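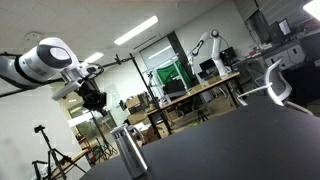

Yara Daher replied on the survey form that she took her lunch at the same time every day for two years and could not say who had decided on the time. Comments of this kind were common in the open answers, and they led us to treat the start of the break as a separate variable from its length. Figure 2 is from a workroom at Namier, one of the three sites in the study. The other two were Plovby and Jarman.

4.2 Timing and length of the midday break

The diary data cover 365 days and contain 1,607 usable entries. An entry was counted as usable if it gave a start time, an end time, and a place where the meal was eaten. Entries with only a start time were kept for the analysis of timing and dropped from the analysis of length. We did not try to fill in missing end times from the entries of coworkers, although several people at Plovby said that they always ate together.

Start times differed more between sites than between people at the same site. At Namier, most breaks began shortly before noon. Workers there linked this to the early start of the day and to the line at the sandwich counter across the street, which grows quickly after twelve. At Jarman the break began later and was more spread out. Deliveries come in late in the morning, and people waited until the last one had been signed for. Plovby was between the two.

Length followed a different pattern. People who left the building took longer breaks, as expected, but they also reported fewer interruptions. Those who ate at or near their work were often asked a question in the middle of the meal. Some recorded this as part of the break and some did not, and our instructions did not say which was correct. The reported lengths for this group should therefore be read with care. We changed the wording of the form in August, but the earlier entries could not be corrected.

Place of eating was coded as outside, shared kitchen, or own workroom. The last group was larger than we had planned for. At Namier the shared kitchen is on another floor, and the walk was named as the main reason for staying put. A microwave was added on the lower floor near the end of the diary period, too late for us to judge its effect. Jarman has a kitchen on each floor, and few people there reported eating in a workroom.

We also asked whether the break was long enough. Answers to this item were only weakly related to the recorded length. They were more closely related to whether the person could choose when to stop work. A worker with a short break and a free choice of start time was usually satisfied. Several workers with long breaks at a fixed hour were not, and two of them asked for a shorter break and an earlier trip home. Section 4.3 looks at this item by shift.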